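发件人：Stoter 控制组
收件人：clavamska-dev 邮件列表
日期：2018年3月23日
主题：Re: [clavamska-dev] 双臂扫地任务，刷子接触段抖动 + 规划超时

赶时间，先回要紧的，剩下的周一补。

> 你们好，我们这边在 Onu 分支上跑双臂扫地，问题两个。
>
> 一是右臂拿簸箕贴着垫子不动的时候还行，左臂刷子一碰到垫子就开始抖，频率不高，肉眼能看见，末端力读数来回跳。把刚度调低以后不抖了，但是刷子推不动东西，直接从上面滑过去。
>
> 二是规划器偶尔超时。单臂从来没有过，双臂一起规划的时候才有，日志里就一行 `plan timeout`，没别的信息。我们用的默认配置，没动过采样参数。
>
> 另外问一下，感知那边分割出来的目标有时候两块并成一块，这个是该在感知里修，还是任务层自己处理？
>
> 配置文件已经传到列表附件区。多谢。

配置看了。一条一条说。

**1. 抖动**

不是刚度的问题，或者说不全是。你们的阻抗控制器六个轴用的同一组参数，法向和切向没分开。刷毛本身就是个软弹簧，法向再给那么硬，力控外环又在追目标力，两个环打架，必抖。调低刚度等于把切向也放软了，所以推不动。

改法：法向软，切向硬，姿态保持原样别动。任务坐标系要挂在刷毛端，不要挂在夹爪上！你们现在挂的是夹爪，手柄那么长一截，力矩全算错了。

```yaml
left_arm:
 task_frame: brush_tip # 原来是 gripper_link
 impedance:
 split_axes: true
 normal_scale: 0.2
 tangent_scale: 1.0
 force_loop:
 filter_hz: 25
 deadband_n: 2
right_arm:
 task_frame: pan_lip
 hold_mode: stiff
```

`filter_hz` 原来你们没设，默认是不滤的。我们这边设 25 能用，再低相位滞后就出来了。deadband 设 2，太小还是会跳。

`brush_tip` 这个 frame 要自己标，Flurkon 里有个小工具 `tool_calib`，让刷子在垫子上点几个位置就出来了。注意点的时候别压太狠，刷毛弯了标出来的是弯的那个长度，后面全偏。我们踩过。

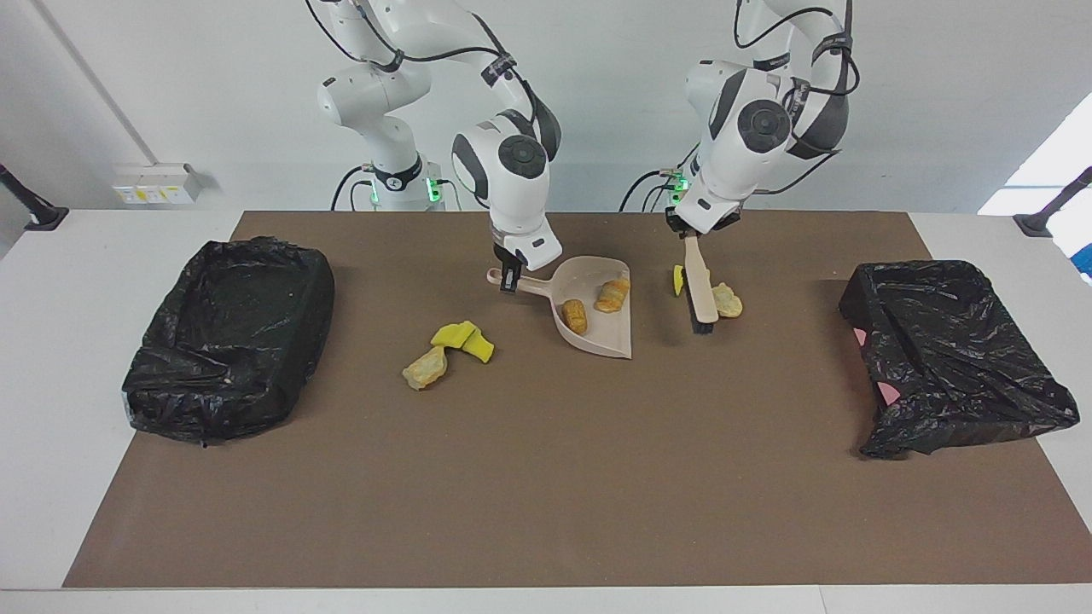 右臂那边 `hold_mode` 一定要开 stiff。不开的话簸箕会被刷子一点点顶走，每次顶一点，看不太出来，扫几下以后 `pan_lip` 的实际位置跟规划里的就对不上了，刷子末端轨迹终点落到簸箕外面。你们日志里后半段左臂终点误差一直在涨，我猜就是这个。

**2. 规划超时**

这个是我们的锅，一半吧。Onu 分支里双臂联合规划默认走全自由度采样，右臂明明不动也放进去一起采，当然慢。主干上已经改了，右臂声明成 fixed 就不参与采样，只当障碍物。Onu 还没合。

临时办法：

- 任务脚本里 sweep 阶段之前调 `freeze_arm("right")`，结束再 `unfreeze`
- 碰撞检查里把簸箕和刷毛这一对放进允许接触表，手柄别放，手柄真的会撞
- 超时阈值先别加，加了只是晚一点报错

那个日志只有一行确实太省了。提了个改动，超时的时候把最后一次失败的碰撞对也打出来，下周应该能进。我们拿你们的配置复跑，同一批起始位姿，改之前超时 11 次，freeze 之后没再出现。样本就 20 个，不要太当真，你们自己也跑一下。

还有个坑，freeze 之后如果中间任务异常退出，unfreeze 不会自己执行，下次启动右臂还是冻着的，看起来像驱动挂了。包一层 try/finally。我上礼拜为这个查了一下午驱动…

**3. 两块并成一块**

看情况。挨得很近、颜色又差不多的，感知那边再怎么调阈值都会有漏的，我的意见是任务层别假设一个 mask 就是一个物体。扫地不是抓取，不需要知道到底几块，需要知道的是哪片区域还有东西、往哪边推。

我们现在的做法是 mask 直接转成占据栅格，每扫一下重新感知一次，选离簸箕口最近的那片，从它背面下刷。不跟踪 ID，之前跟过，一扫就全乱，ID 跳来跳去，后来整个删了，代码少了一大截。

但是有一种要感知来管：被刷子或者手柄挡住的。刷子竖着的时候后面那块东西只露一点点，mask 面积太小就被当噪声滤掉，然后任务层以为扫干净了。解决办法是判定"完成"之前先把左臂抬开，再拍一次。慢一点，可靠。用手臂的模型投影把遮挡区标成 unknown 也行，主干里有这个接口，不过手里拿的工具得先加进模型，很多人忘了加，包括我。

如果你们后面要分类（不同东西进不同的桶），那又是另一回事，混在一个 mask 里就真的没法分了。这种情况建议扫之前先用刷子轻轻拨一下再感知，拨开的动作我们写过一个粗的，在 Flurkon 的 `contrib/` 下面，没文档，将就看。

**4. 顺便**

看你们配置的时候发现两个臂的控制周期不一样，右臂走的是默认，左臂改过。是故意的吗？不是的话改回一致，双臂同步那块代码是按同周期写的，不一致的时候不报错，但是时间戳会慢慢错开。这个检查以后应该加在启动里，先记个 issue。

附件区那份标定文件日期是去年八月的，装过新夹爪的话得重标。

先改 1 和 `hold_mode`，其它别同时动，不然分不清是哪个起的作用。改完麻烦发一段左臂末端力的 log 上来，从接触前开始录，别只截抖的那段，我要看接触那一下的过渡。

要出门了，有事列表里回，别单独发我，其他人也在问同样的问题。

--
Stoter 控制组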